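Llevo desde noviembre usando la línea de descuento de facturas de Kirell y quería dejar por escrito cómo va, sobre todo los números, que es lo que yo no encontraba cuando lo estaba mirando.

Mi empresa es pequeña: montamos y mantenemos mobiliario de oficina, casi siempre para clientes que pagan a 60 o 90 días. El mayor es De Bruijn. Paga siempre, pero paga tarde, y mientras tanto hay que cubrir nóminas, furgoneta y proveedores. Antes tiraba de póliza de crédito. El banco me la renovó por menos importe y ahí empecé a buscar.

## Lo que miré antes de firmar

Pedí condiciones a dos sitios, Kirell y Sotby. Sotby adelantaba un porcentaje mayor de cada factura, pero quería la cartera completa, es decir, todas las facturas de todos los clientes durante un año. Kirell me dejaba elegir factura por factura. Como solo tengo problema con dos o tres clientes, preferí lo segundo.

Con Kirell firmé sin recurso para De Bruijn y con recurso para el resto. Sin recurso quiere decir que si el cliente no paga por insolvencia, el agujero no vuelve a mí. Ojo, por insolvencia. Si no paga porque discute el trabajo, eso sigue siendo asunto mío, y en el contrato está en la página 9, en letra normal, pero hay que llegar hasta ahí.

## Las cuentas

He cedido 16 facturas hasta ahora. El coste total, entre comisión e intereses, ha sido de unos 363 euros al mes de media. La póliza me salía más barata sobre el papel, pero llevaba comisión de no disponibilidad y un seguro que me colocaron con ella, así que la diferencia real es pequeña.

El dinero entra normalmente al día siguiente de subir la factura, si la subo antes de las once de la mañana. Dos veces tardó más porque el cliente no había confirmado la recepción. Ahora no subo nada hasta tener esa confirmación por correo.
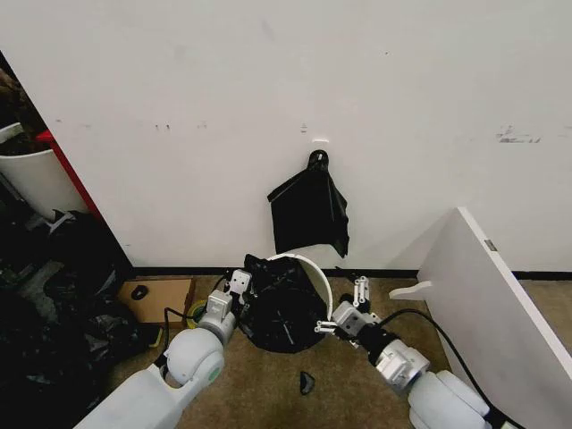

## Lo que cambiaría

La plataforma no exporta los movimientos en un formato que entienda mi programa de contabilidad. Los paso a mano a final de mes y pierdo una tarde. Lo he pedido y me dicen que está previsto.

También hay que avisar al cliente de la cesión. A De Bruijn le dio igual, ya lo hacen con otros proveedores. En Werngate, en cambio, me llamó Karlijn Goossens, de administración, para preguntar si teníamos problemas de liquidez. Le expliqué que era una forma de cobrar antes y no pasó de ahí, pero la próxima vez llamaré yo primero y mandaré la carta después.

El contrato se renueva solo si no aviso con seis semanas de antelación. Lo tengo apuntado. Antes de esa fecha volveré a pedir precio a Sotby, por si han quitado lo de la cartera completa, y actualizaré esta entrada con lo que me digan.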